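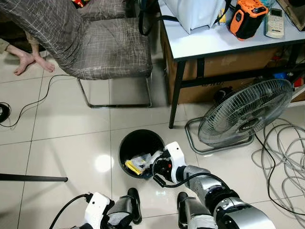
A reader wrote in after my last post to say that I had missed the point of mala practice entirely, that the counting is there to give the hands something to do, and that I should try it for a month before I said another word about it. Fair enough. I tried it for a month.

Some background for anyone new. I have been sitting, on and off, for a good part of my adult life. I like silence. I like a timer with a dull bell. I have never liked equipment, and the meditation world sells a great deal of equipment. So when I wrote that prayer beads struck me as a fitness tracker for people who don't own sneakers, I meant it, and I got more mail than I have had for anything else on this blog.

I bought a string of 108 beads from a shop called Okon. The card that came with it gave me three separate explanations of the number, and they don't agree with each other. One had to do with astronomy, one with the number of human defilements, and one with the breath. I went looking for which was the oldest and gave up after an evening. Every site was copying the same paragraph from every other site. My own guess is that people liked the number first and found the reasons later, but I can't prove that either.

The other thing you hear is that you count a round as 100 and let the other eight go, to cover the ones you mumbled or skipped. I find that one easy to like. It sounds as if it came from somebody who had done this while tired.

The instructions in the Hudec booklet, which a couple of you recommended, are clear enough. Sit down, pick a short phrase, move one bead per repetition, turn around when you reach the big bead. Then on page 2 it promises "measurable calm" and a "reset of the nervous system." Measured by whom? With what? There is no footnote. I would have trusted the booklet more if it had stopped after page 1.

So, the month. I did two rounds each morning before coffee. For the first week I raced. I could feel how many beads were left and I wanted to be done, which is the exact complaint I had made in the post. The second week was duller and slower. After that there were mornings when I got to the big bead and was surprised by it, and I will admit those were good mornings. I've also had good mornings staring at a wall with nothing in my hands. I don't see how anyone could tell the two apart from inside one person's month, and I wish the people who write these booklets would say so.

What I would not do is take the course. Dindanby runs a weekend on bead practice, with levels, and you need the first level to be let into the second. I read the whole page twice trying to find out what is taught at level two that can't be said in a sentence at level one. There's a certificate. I have a hard time picturing the person who needs a certificate to say a phrase over and over in private.

My reader was right about the hands, by the way. Mine fidget, and with the beads they fidgeted less. That seems to me a small and useful thing, and I would be happy if it were sold as one.

I am keeping the string. It lives on the hook by the door with the keys, and I use it on Wednesday and whenever else I feel like it. Next up is the Grolik translation of the breathing texts, which I've been putting off because of the introduction. It runs around sixty pages and I already disagree with the first one.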